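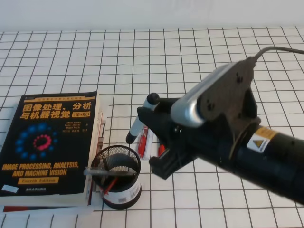 A thick textbook, a mesh pen holder and one red pen: the modern desk, pared down.

The clear desk has been promised to us so many times that I have stopped believing anyone who brings it up. Still, every October the organizing people come back with a new version, and this year's is the grid. Rule your tabletop into squares, the thinking goes, and give each thing its own patch. Your pens will stop wandering. So, apparently, will your mind.

I have my doubts. I tried it at home for 4 weeks with a roll of thin black tape and a white table, and what I mostly learned is that things do not come in squares. A big textbook swallows a whole block of them. Then something gets slid under the book, a folder or a few loose sheets, and you have a stack. A stack is where paper goes to be forgotten, grid or no grid.

The pen holder is the other article of faith. Zotine, which sells a tidy-desk kit for $165, puts one at the center of its system and calls it the "anchor." Mine is the ordinary round mesh kind you can buy anywhere. It holds pens well enough. It also attracts anything long and thin, so by the first Sunday I had a ruler in there, then a chopstick, then a ruler lying across the top of it because the inside was full of chopsticks.

Salminen, the office furniture maker, takes the opposite line and wants no holder at all. Lay the pens out flat, its booklet says, so you can see what you own. I'll give them this much: it does look good.

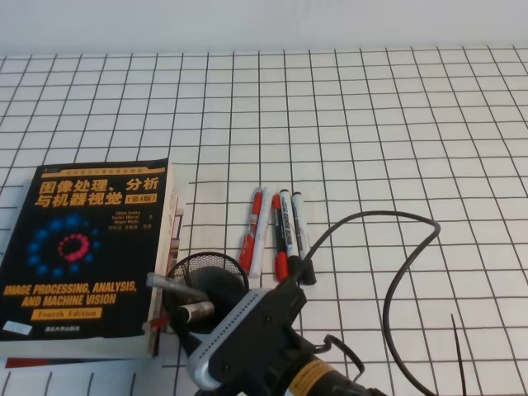

Markers suit the treatment better than pens do. They are fat, they have colored caps, and you can grab the red one without tipping out a cup to find it. But flat storage eats up table, and it depends on a surface that never gets bumped. I have a cat and a teenager.

What bothers me is how little any of this has to do with work. Masonside runs a two-hour desk workshop, and I sat through it. We spent most of the time on pens. When I asked where a reference book should live if you open it twice a day, the answer was a shelf. The shelf in my house is in another room. The book stays on the table, on the left, where my hand expects it.

Drisside at least sells its desk mat without a philosophy attached. It has lines on it. You can put things on the lines or not. I peeled up my tape last week, which took most of an evening and some rubbing alcohol, and the book has not moved.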